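Chapter 6
Gathering Demonstrations

A learning system that copies a task can be no better than the examples it is given. Chapter 5 treated the policy as fixed in form and asked how it is fitted. We now step back to the data and ask how a set of demonstrations is planned, recorded and checked before any fitting begins.

A demonstration is one complete attempt at a task, stored as a time series. Each time step holds the camera views, the joint positions of both arms and hands, and the command sent at that step. The command and the measured position are seldom equal, and both must be kept. Students often discard one of them to save space - a choice that cannot be undone later.

The running case in this chapter is the Weltbridge shelf set, recorded under Munther Chamoun. It contains 1,951 demonstrations, of which 289 were set aside for testing. A further 114 were rejected on review and are not part of that total.

6.1 Viewpoint and Reach

A camera mounted at the head moves with the body and sees both hands during most of a reach. It also loses sight of the contact point whenever the fingers close around an object from the far side. For this reason wrist readings are stored on the same clock as the video.

Idle limbs are data too. If one arm works while the other waits, the waiting arm must still be recorded, or the policy has no target for it.

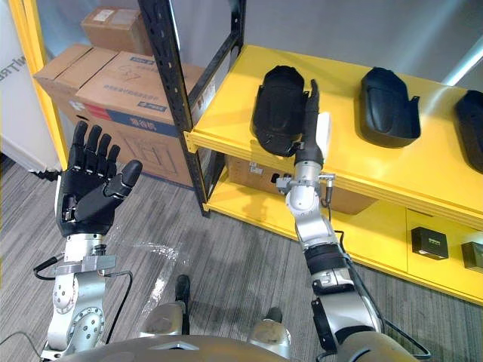 Figure 6.1. Right hand in contact with a black padded object on the top shelf; left hand held open.

6.2 Varying the Start

Demonstrations that all begin from one pose teach the system very little about recovery. The start pose, the object position and the shelf height should each be varied on a written schedule - operators left to vary them freely tend to drift back to a favorite.

Related chapters
Chapter 5: Fitting a Policy
Chapter 7: Labeling and Review
Appendix B: The Drorine Log Format

Reader comments (2)

Flateo: Are the 114 rejected runs available anywhere? They would be useful for the Chapter 7 exercises.

Sakalauskas: Section 6.1 should mention dropped video steps. We lost 76 runs to that in April.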